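Water on the Amach path — carry it all or buy as you go?

Walking > Routes and planning > page 1 of 1

radwasamir
Posts: 709

Doing the Amach path in November with my sister, Pikard end to Hitholm. Two days, one night in the hostel. Guidebook is old and a bit hopeless on water. Says "streams throughout" which ok but there's sheep on every inch of it.

Do I carry the lot from the start? Or is there a tap or shop on the way. My back isn't great so would rather not lug it all if I don't need to.

Thanks in advance
Radwa Samir

boggyfoot
Posts: 3176

Carry it. Always carry it. Tap at the chapel was off last time I went through and the farm that used to fill bottles has changed hands. November you won't drink as much as you think but you will still want it.

mrs_tarn

Disagree sorry. Water is heavy and there's a perfectly good shop at the crossroads before the long climb. Fill up there, drink what you've got on the way to it. I did the whole thing with two small bottles and a bar of chocolate.

boggyfoot
Posts: 3176

And if the shop's shut?

mrs_tarn

Then you knock lol. But ring first, number's on the hostel noticeboard. Winter hours are shorter.

A_Ortuno

Hi Radwa. Walked it the other way round, Hitholm first, so take the directions backwards. Shop is fine. Plenty of soft drinks, water in the ordinary clear plastic bottles, bread goes early so dont count on it. Card ok over a small spend, cash better. They had oatcakes too and the good cheese.

Bottles beat a bladder for me on this one. You can see what's left, and you can get at them without taking your bag off if you've got side pockets. My bladder leaked all over a clean jumper on the first climb and I never forgave it.

Oh and the fizzy stuff — let it go flat a bit first if you're going up. Trust me.

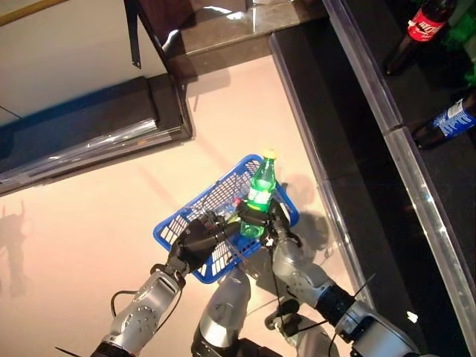 green bottle, blue basket
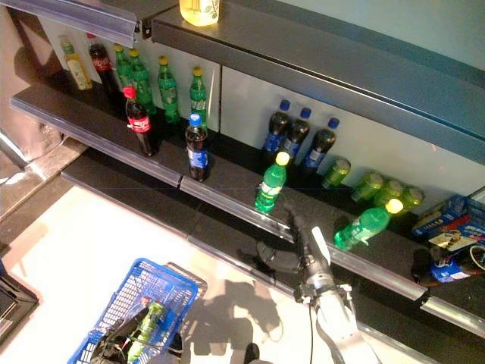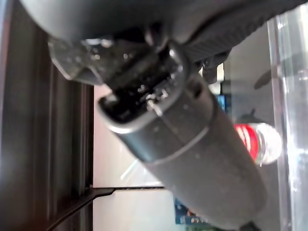
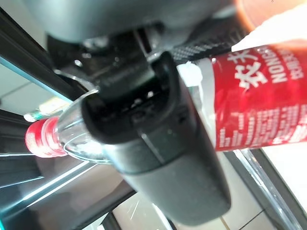

Last edited by A_Ortuno on 7/2/19. Reason: spelling, wrong side of the wall

Sorry, meant to say as well, after the shop keep the wall on your LEFT going up from the Hitholm side, so right for you. I had it wrong in the first version. Path splits at a broken gate, no sign, take the upper one.

Adoración

mrs_tarn

Upper one is a bog in November. Lower one.

A_Ortuno

Lower one is longer and you lose the height again. It was only damp when I went.

mrs_tarn

When did you go, June?

A_Ortuno

...May

mrs_tarn

Well then.

boggyfoot
Posts: 3176

Lower one. For once I agree with mrs t. Upper has been a mess since they took the boards out. I went in to the knee and had to sit in the hostel with my sock on the radiator all evening.

Still say carry your water though.

radwasamir
Posts: 709

This is really helpful thank you all. So lower path, ring the shop, bottles in the side pockets. Think I'll set off with enough for the first day anyway and top up, meet in the middle sort of thing.

Another question. Is the hostel tap ok to drink from? And how far is the shop from there, book says nine miles but the book also says there's a ferry.

pikard_pete

Hostel tap's fine, tastes a bit of pipe. Nearly nine from door to door but feels more with the climb. No ferry, not for years.

Would take a filter as well if you own one. Wouldn't buy one specially. Above the top wall there's no sheep and the stream's good, I drink it, but I've been drinking it since I was a lad so maybe I'm no guide.

boggyfoot
Posts: 3176

Please don't tell people to drink from the stream. There was a dead ewe in it when I went past.

pikard_pete

Above the TOP wall I said. Ewe would of been below.

boggyfoot
Posts: 3176

It was above.

mrs_tarn

Radwa take the filter or buy from the shop. And bring your empties down with you, there's no bin at the shop or the hostel, people leave them stuffed in the wall by the stile and it's a disgrace.

radwasamir
Posts: 709

Will do, got a carrier bag for rubbish already packed. Will report back on the upper / lower thing when we've done it. And the ewe.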